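Dicas de oficina: trabalhar ao lado de uma célula automática

Quando a Furneck pôs o primeiro braço na bancada de montagem, em setembro, as perguntas que recebemos dos colegas eram quase todas práticas. Onde ponho as minhas ferramentas? Quem limpa? Posso mexer na mesa? Juntámos as respostas nesta página, que serve para a oficina da Furneck e também para quem monta coisa parecida numa marcenaria ou numa cozinha industrial.

Antes do turno

Passe um pano de microfibra ligeiramente húmido na mesa e depois um seco. Não use produto com cera nem silicone: as ventosas perdem aderência e as peças pequenas escorregam. Detergente neutro bem diluído chega.

Verifique a superfície de lado, com a luz rasante de uma lanterna. Limalha e restos de fita-cola aparecem assim e de frente passam despercebidos. Retire a fita com uma espátula de plástico.

Canetas, chaves e copos ficam no carrinho. Parece um exagero, mas a maior parte das paragens das primeiras semanas veio de objetos pousados "só um minuto" em cima da mesa. O arranque pede o tampo livre, de uma ponta à outra, e só depois entra o tabuleiro das peças.

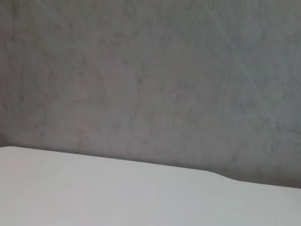 DICAS / Bancada e parede

Um tampo branco e liso contra uma parede cinzenta de aspeto manchado dá bom contraste e deixa ver logo o que ficou esquecido. Se for pintar a sua, escolha tinta mate. O brilho confunde os sensores e cansa a vista de quem passa o dia ali.

Riscos finos na parede não incomodam a máquina. Se quiser vigiar uma linha que pareça fissura, marque as pontas a lápis, escreva a data ao lado e volte a ver no mês seguinte. Só vale a pena chamar alguém se a linha passar das marcas.

Não encoste caixas nem pendure calendários na zona de trabalho do braço. O quadro de avisos passou para o corredor, junto aos cacifos.

Durante o turno

O ritmo muda. Antes, cada pessoa montava 200 conjuntos por turno, do princípio ao fim. Agora a célula faz 300 e a pessoa abastece, confere e resolve os encravamentos. Há menos repetição de pulso e mais tempo de pé, a olhar. Quem vem da montagem manual costuma estranhar isto nos primeiros dias. Um tapete antifadiga ajuda, e trocar de posto a cada 90 minutos ajuda mais.

Abasteça os tabuleiros sempre pelo mesmo lado e até à marca. Tabuleiro cheio demais encrava.

Se uma peça cair, carregue em pausa, espere que o braço pare por completo e só então meta a mão. Depois de retirar a peça, confirme a mesa e retome no painel. Não tente apanhá-la com o ciclo a andar, mesmo que pareça haver espaço.

Anote as paragens no caderno, com a hora e o que aconteceu, em duas ou três palavras. O ecrã também regista, mas escreve "erro de preensão" para tudo, e isso não diz se a peça vinha com rebarba ou se a ventosa estava gasta.

Quem faz o quê

Nicanor Vergara, que trabalhava na montagem manual, ficou com a afinação dos programas depois de uma formação na Gasisholm. As dúvidas sobre posições e velocidades vão para ele. As ventosas e as mangueiras são da manutenção. A limpeza da mesa é de quem está no posto, como sempre foi.

Os postos manuais continuam para as séries curtas. Abaixo de 500 peças não compensa preparar o programa, e os acabamentos à lima também se fazem à mão. Quem quiser aprender a programar pode inscrever-se na folha do corredor até 17 de outubro.

No fim

Braço na posição de repouso, ar fechado, tabuleiros vazios no carrinho. Limpe a mesa outra vez com o pano seco e pendure-o no gancho, fora do balde. As ventosas lavam-se com água morna e secam ao ar, nunca em cima do radiador.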